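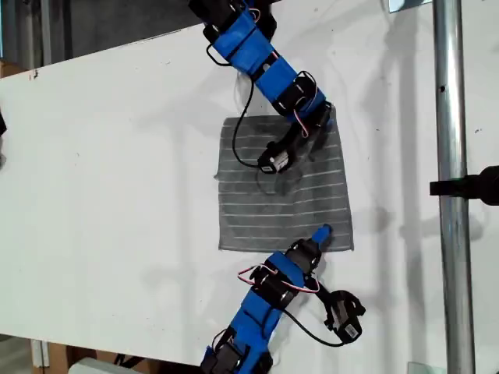

# ヴァナグス警部シリーズ、どの順番で読めばいいのでしょうか

**Līga Petrauskas**

古本屋で『ニコツァイドの鐘』を買いました。599円でした。帯に「シリーズ最高傑作」とあったのが決め手だったのですが、帰宅してから本棚を見たら、前に買って途中でやめた『霧のグルラム』の帯にも「シリーズ最高傑作」と書いてありました。出版社はどちらもトレコラです。社内で意見が割れているのかもしれません。

で、質問です。このシリーズは長編が全部で9冊あるようなのですが、刊行順と作中の時系列順が違っていて、検索すると両派の人がそれぞれ相手の読み方を人生の損失のように書いています。初めて通して読むならどちらがいいでしょうか。

条件をいくつか書いておきます。

- 『霧のグルラム』は半分くらいまで読んで、犯人がわからないまま置いてあります。誰が怪しいかも忘れました。
- 語り手のユリスが好きです。警部のほうはまだ好きになれません。人の推理を最後まで聞いてから「ところで靴は見たかね」と言うところが特に。
- 『ニコツァイドの鐘』は冒頭だけ読みましたが、ユリスが急に大人びていて、煙草まで吸っていました。『グルラム』では母親にマフラーを巻かれていたはずです。間に何があったのか知りたいです。

それから、警部とユリスの関係もよくわかりません。『グルラム』では「甥」、『ニコツァイド』では「従弟」となっています。誤訳でしょうか。それとも読み進めるとわかる仕掛けですか。仕掛けなら答えなくて結構です。誤訳なら今すぐ教えてください。

ネタバレはなるべくなしでお願いします。

---

**Ott Mockus**

刊行順一択です。時系列順とか言い出す人は二周目以降の人なので、無視していいと思います。

あと『ニコツァイド』から読むのだけはやめたほうがいいです。あれの序盤で、ある人が当然のように死んでいることになっているので。誰とは言いませんが、マフラーを巻いてくれた人です。

> **Līga Petrauskas**
> ネタバレなしで、と書いたのですが。

> **Ott Mockus**
> 誰とは言っていません。

---

**Grażyna Sikora**

上の方の回答に少々めまいがしましたが、結論だけ見れば私も刊行順派です。長くなりますので、お茶でも淹れてからどうぞ。

## 順番について

刊行順だと、こうなります。

1. 『霧のグルラム』
2. 『渡し守の手紙』
3. 『警部、休暇をとる』
4. 『ニコツァイドの鐘』
5. 『二度目の通夜』
6. 『借りた帽子』
7. 『ユリスの冬』
8. 『塩の家』
9. 『最後の乗換駅』

このうち時系列がずれているのは『ユリスの冬』だけです。これが『グルラム』より前の話で、ユリスが警部の家に預けられるまでを書いています。つまり、両派が掲示板で何年もやりあっている争点は、七番目の本を七番目に読むか一番目に読むか、それだけなのです。よくあれだけ書くことがあるものだと感心します。私もだいぶ書きました。

『ユリスの冬』を先に読むと何が困るかというと、この本の警部がとてもいい人なのです。無口で、不器用で、夜中に黙ってスープを温めてくれたりします。先にこれを読んでしまうと、『グルラム』で嫌味を言う警部がもう嫌な人に見えません。せっかく今嫌いなのですから、しばらく嫌っておくことをお勧めします。六冊分嫌ってからのスープは効きます。

『グルラム』は、忘れてしまったのなら最初から読み直すのがよいと思います。404ページありますが、真ん中あたりの渡し舟の時刻表の章は、飛ばしても犯人はわかります。作者は飛ばさせたくないらしく、その後の章で二回も時刻表の話を蒸し返しますけれども。

## 甥か従弟か

これは誤訳です。お急ぎのようなので先に書きました。

もう少し説明すると、三作目までと四作目以降で訳者が交代しています。原文ではずっと「親戚の子」くらいの曖昧な言い方で、はっきり続柄が出るのは『ユリスの冬』の終わり近く、一か所きりです。最初の訳者は当てずっぽうで「甥」、次の訳者は当てずっぽうで「従弟」としたわけで、どちらが当たったかは七冊目でわかります。私としては、誤訳のおかげで原書の読者にはない謎がひとつ増えたと思うことにしています。

トレコラから出た新しい版では直っているという話を聞いて買い直しましたが、直っていたのは表紙でした。

## ユリスの年齢

ここは諦めてください。『グルラム』で十三歳、『渡し守の手紙』でも十三歳、『休暇をとる』では年齢に触れず、『ニコツァイド』でいきなり煙草です。その一方で警部の飼い猫は全巻を通して「老いた」と書かれていて、最終巻でもまだ塀に飛び乗ります。

年表を作ろうとしたことがあります。ノート一冊を費やした末、警部が同じ十二月に二つの町で別々の事件を解決していることが判明して、やめました。急行を使えば間に合う、と主張する人もいます。そういう人は時刻表の章を飛ばさなかった人です。

ただ、煙草のくだりは見た目ほど唐突ではありません。『休暇をとる』の最後の場面を覚えておいてください。警部がポケットから何かを出して、机に置いたまま部屋を出ていきます。初読のとき私は何とも思わずにページを閉じました。

## 読む速さについて

聞かれていませんが書きます。『借りた帽子』は175ページしかなく、するすると読めますが、続けて『ユリスの冬』に入らずに何日か空けたほうがいいです。『借りた帽子』は終わり方がひどく腹立たしいので、怒りが残ったまま次に行くと、冒頭の静かな雪の場面で作者に八つ当たりすることになります。私は図書館の本に八つ当たりしかけました。

警部が好きになれない件については、そのままで大丈夫です。靴の台詞は五作目で一度だけユリスのほうが言います。そこまで行けたら、ご感想をここに書いていただけるとうれしいです。

> **Līga Petrauskas**
> 丁寧にありがとうございます。刊行順で行きます。『ニコツァイド』は三冊読み終わるまで棚の奥に入れました。お母さんの件だけは、もう知ってしまいましたが。

> **Grażyna Sikora**
> お察しします。ただ、Ottさんは細かいところを間違えて覚えていらっしゃるかもしれません、とだけ申し上げておきます。

> **Ott Mockus**
> え、死んでますよね？

> **Grażyna Sikora**
> 『二度目の通夜』という題名を、もう一度ゆっくり読んでみてください。

> **Ott Mockus**
> それのほうがネタバレでは。

---

**Raimonds Ozoliņš**

時系列順派です。やっぱり無視されていますね。

二周目以降の人間であることは認めます。でも一周目から『ユリスの冬』で始めた知り合いもいて、その人は九冊とも読み通しました。刊行順で始めた知り合いは二人いて、二人とも『グルラム』の時刻表で止まっています。質問者さんも半分でやめたそうですが、それは渡し舟のあたりではありませんでしたか。

『ユリスの冬』は短い章が多くて、時刻表がひとつも出てきません。警部を嫌う楽しみがどうこうという話もわかりますが、嫌う前に挫折したら元も子もないでしょう。

もうひとつ。短編が二本、長編の表には載っていないけれどあります。「Xの外套」ではなく「灰色の外套」のほうがユリス一人で解決する話で、語り手が好きならこれがいちばん向いています。前者は別の作家の別のシリーズで、私は間違えて買いました。それはそれで面白かったです。

> **Līga Petrauskas**
> 栞を確認したところ、渡し舟の章の二ページ目でした。

> **Raimonds Ozoliņš**
> ほら。

> **Līga Petrauskas**
> それでも刊行順で行ってみます。時刻表は飛ばします。「灰色の外套」はどの本に入っていますか？

> **Raimonds Ozoliņš**
> 『借りた帽子』の旧版の巻末です。新版では削られて、代わりに訳者のあとがきが倍になりました。旧版は背表紙が緑なので、古本屋ではそれを目印に探してください。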